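3.2 Packing of soft items

Soft items went last. By then the hard goods were in and whatever gaps were left had to take cloth, stuffing, odd shapes. We used the same open cardboard boxes as in 3.1, flaps up, nothing taped until the end of a round. Verena Steiner did the packing list, Rahel Reisinger kept the log and redid it twice when the sheets got out of order.

Item 14 in the list is the bottle-shaped one, red at the top, then turquoise with an orange-tan strip (Fig. 4). It gave more trouble than anything else in the set. Narrow neck, wide body, so it never sits flat against a box wall. 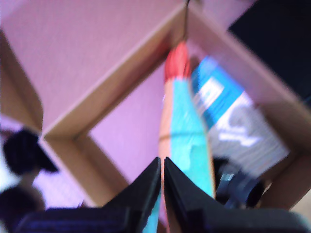

Figure 4. Item 14 at the open box.

Why pack soft items last if they could line the bottom of the box? A soft layer under hard goods gets pressed flat and the stack on top starts to lean, so the space gained at the bottom is lost higher up. Put in last, the same items fill the corners and hold the rest still.

We did try the other order in the Plelley rounds, before the list was fixed. Those are left out of the totals. The totals cover 463 placements, all item types, of which 90 were soft. Small share, but most of the repacking notes in the log are about them. Typical entries: "sticks out over rim", "folded under itself", "turn and retry". One says only "no".

Grip point matters more than we had planned for. Held near the narrow part the body is free to swing, and it tends to catch on a flap on the way down. Held at the middle it goes in straighter but creases, and the crease has to be worked out by hand if the item is to lie along the wall. The dotted cloth shows a crease more clearly then the plain turquoise, which helped with scoring -- a crease on the plain side was sometimes missed and corrected later from the log.

Flaps were another thing. The Aigner checklist asks for all flaps folded outward and down before loading. Ours did not always stay down, esp. late in a round when the board had softened at the fold. We left them as they were. A flap standing up narrows the opening a little and we counted any contact with it as a touch, same as for the rim. Scoring of touches follows Section 2.
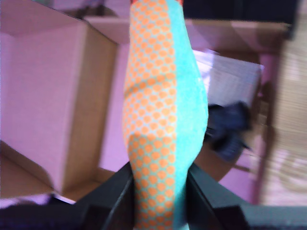
3.3 Repacking

An item was repacked if any part of it stood above the rim once released. Two tries allowed, then it was set aside and the round went on without it. Items set aside are listed by number in the log, with the time and the box. Closing the flaps and taping were done by hand in every round -- neither is scored.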